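Sunday, late, kettle on

I did the first proper run since my knee went funny, and I have to write it down before I start pretending it was easier than it was. The plan was to get to the weir and back along the canal, no stopping. I stopped at the bridge. I stopped at the other bridge as well, to be fair to the bridges. But I ran the bit in between and the knee only grumbled, so I'm calling it a win!

Runport says I burned 309 calories, and I ate all of them back in toast before I'd got my shoes off. It also says my total since I started is 1,072 kilometres, which sounds marvellous until you remember how long ago that was. I missed the moment it went past 1,000. I'd been looking forward to that for ages and must have been in bed with a cold or sulking.

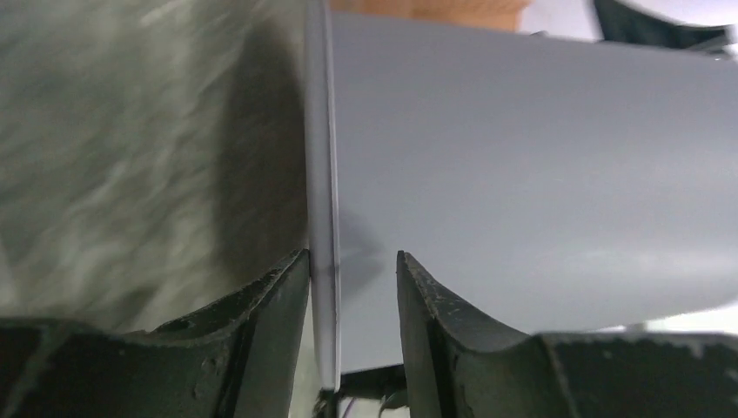
Treasa and the shoes

Treasa Brophy rang while I was stretching (lying on the rug) and we had the shoe conversation again. She swears by her Mistovs and thinks mine are finished. Mine are not finished. They have a small hole in one toe and the laces have gone fluffy, and I love them. She wants us both to enter the spring 10K, the one in April that goes up past the reservoir and has that horrible hill with the cattle grid at the top. I said I'd think about it. She said that was what I said last year -- and it was, word for word.

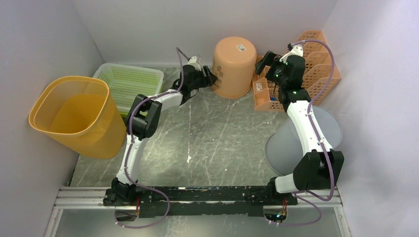 Robot arms either side, peach bucket upside down near the back wall.

Anyway, I've more or less decided to do it. I lay there after she hung up and worked out the weeks on my fingers, and if I go out 2 mornings in the week and once at the weekend, I should be able to get round without walking the hill. Or walk the hill and run everything else. I'd take that.
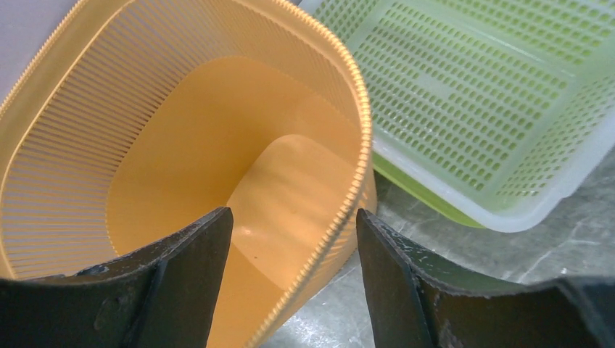 The trouble is mornings. I'm lovely at mornings the night before, all laid-out socks and good intentions, and then it's dark and raining sideways and the duvet has got hold of me. Mum used to say I'd be late for my own christening, and she was there, so she'd know.

Soup for tea, leek and potato, far too much pepper. Must ring the physio about the knee and ask whether the stretch with the towel is meant to hurt at the back or the front.
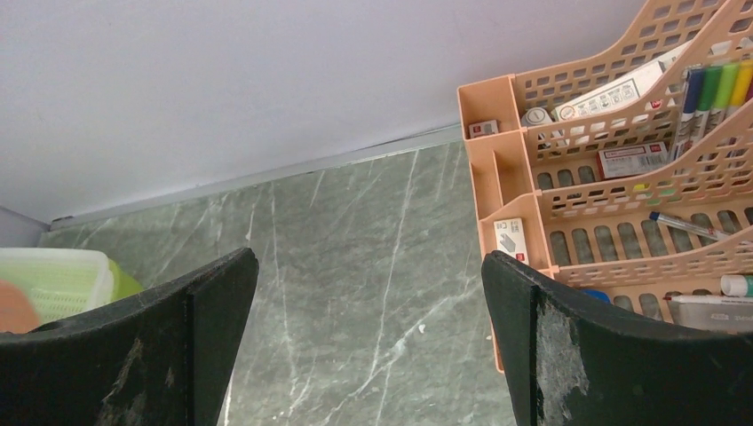 Mine hurts at the side, so I may be doing some third stretch of my own. Half past ten now and my legs are humming. Socks are out on the radiator, alarm's set, and if it's raining I'm going on Tuesday instead.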